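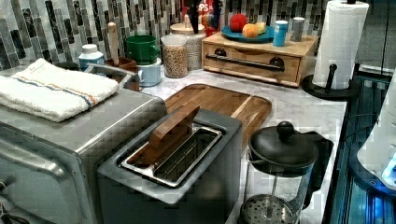
Dorottya Pap writes that a toaster with one wide slot is a silly idea for two people, and that I will be back at the shop in a month asking for the normal kind. She had read my note that I was going to review the Bistley two-slice, the gray one. I have now used it since September, so I can answer her.

First, the slot. It is one wide rectangular slot, with a polished metal rim. Two slices from a normal loaf stand in it with a little space left. Dorottya's worry is that one person likes dark toast and the other likes it light, and this is true, you cannot have both at once. In our house I make mine first and then put the other bread in. The second round is always faster, so I turn the knob down by one step. If you forget, you get dark toast for everybody.

What I like very much is thick bread. I bake a round loaf and I do not cut it evenly, and in my old toaster the thick end got stuck every time. In the Bistley it goes down and it comes up again. Bagels also. Small pieces are the weak point, because the lift does not raise them enough to take with the fingers. For those I use a flat wooden paddle, which I keep near the toaster, and I unplug it before I put anything inside. Abílio Figueiredo asked me if metal tongs are fine. Please do not use metal, also when it is unplugged, you can scratch or bend the wires.

The crumb tray is the part I would change. It slides out from the back, so I have to turn the whole toaster around, and the cord is short. The instructions say to empty it every week. I do it maybe two times in a month.

I also have a toaster oven, in stainless steel, and some people will ask why both. The oven is for melted cheese and for heating up a piece of pie. For plain toast it needs 11 minutes with the warming up, and the Bistley is ready before the coffee in the French press can be pressed. In the summer I am happy not to heat the oven for one slice.

The boxy shape is not very beautiful in my opinion, but it is easy to wipe. Fingerprints show on the metal rim much more than on the gray.

I bought it at Traden in Dritedville. They had the Bellis model too, with two separate slots, and for Dorottya I would recommend that one. For thick homemade bread I would buy the Bistley again, and I would ask them for a longer cord.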